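Workshop > Notebooks > Soft furnishings
Last updated: 3/28/24

Sofa corner, continued. The Prokik pillow inserts are softer than the old ones and crease if you so much as think about them. Cream sofa, white pillow, gray striped carpet: a bold palette for people who eat lunch in here.
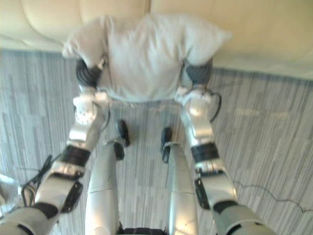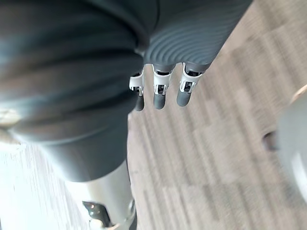

Still undecided on one pillow or two. Nowicki quoted 19 for a spare cover, 50 if we want it by May. Wash the current one first, then argue.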